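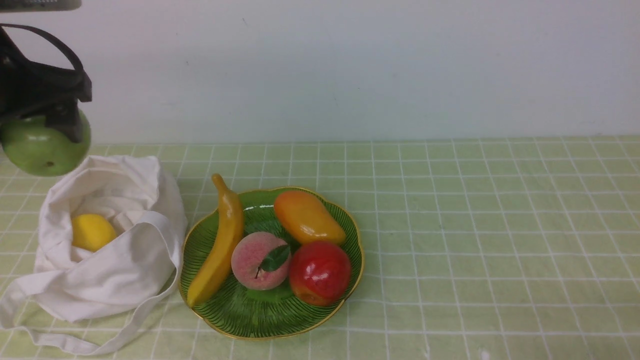
Green artificial apple held over a white cloth tote bag.

Dranura: a data card for songs, singers and the nights they played

Version 2, updated Sep 16, 2026

Dranura is a collection of listening notes and gig records covering dance-floor music from small rooms, street parties and community halls. If you've ever heard a chorus through a wall and spent the next week trying to work out who was singing it, this collection is for you! It began as one very messy spreadsheet of set lists and grew from there, and I'm still delighted every time somebody sends in a band I've never heard of.

What's in it

There are 224 performer entries in this release. Each one has a stage name, a home town where the performer is happy to share it, the languages they sing in, and a short note on style. Most entries link to at least one gig record. A few don't, usually singers who record at home and rarely play out, and I'd much sooner have them in with thin entries than leave them out.

Gig records hold the venue, the month, the running order and whatever is known about the backing: live band, backing track, or the glorious in-between where the drummer is real and everything else comes off a laptop. The largest single group comes from the Lulholm hall nights, which were organised by people who wrote everything down – bless them – right down to the encore requests.

Files

performers.csv has one row per performer or group.
gigs.csv has one row per set, so a singer who came back on after the break gets a second row.
songs.csv lists titles as announced on the night, plus a cleaned title where one could be agreed on.
styles.txt is the plain-language guide to the 15 style labels.
CHANGES.txt is the running log of fixes.

Everything is UTF-8 with commas as separators. Please don't open performers.csv in a spreadsheet program and save it straight back, as the accented stage names will get mangled. Ask me how I know.

The style labels

This is my favourite part of the whole thing. The labels were chosen from the words that performers use on their own flyers and in their own introductions, so they overlap quite a lot and some of them argue with each other. A row can carry up to 6 labels, in the order the performer would put them. If you need a single label per performer, take the first, but have a look at the rest before you draw any big conclusions. The second and third labels are often where the fun is.

"Howlader" appears as a label and also as a group name. The label refers to the call-and-answer shouting style that the group made popular locally, and plenty of younger acts now use the word for any chorus with a crowd part in it. Both meanings are in the data. The column called label_note tells you which is meant, when we know.

How it was gathered

Entries come from three places: printed programmes, set lists sent in by performers, and notes taken at gigs by regulars. The source column says which. Set lists from performers are the most reliable for titles and the least reliable for running order, because everybody changes their mind on stage. Notes from regulars are the other way around and have the best comments. I've kept the comments in wherever they were kind.

Song titles in more than one language are entered the way they were announced. Translations go in their own column and are blank unless the singer supplied one.

Known problems

The June gigs are patchy. Two venues were swapping names on their posters that month and a handful of sets are probably listed under the wrong room.

Cover versions are marked only when the singer said so. Anyone counting originals will get a number that's too high.

Gig coverage leans heavily towards venues near a tram or train line, which says more about how our note-takers got home than about where the good music is.

Nearly every entry is missing song lengths. I'd love to fix this one.

Getting started

Load gigs.csv first and join to performers.csv on performer_id. The Vurkico script in the tools folder does the join for you and prints a tidy running order for any night you pick. It's a wonderful way to lose an evening – choose a night, line up whatever recordings you have and play the set in order.

Using it

Play with it, chart it, build a radio show out of it. Please credit Dranura and keep stage names spelt as they are in the file, capitals and all. Legal names aren't included, so please don't add them to anything you publish from this.

A performer can ask for an entry to be changed or taken out at any time, with no explanation needed. Corrections go through the issues page. Put the performer_id in the title and the fix in the first line, and if you were at the gig, tell me what the last song was.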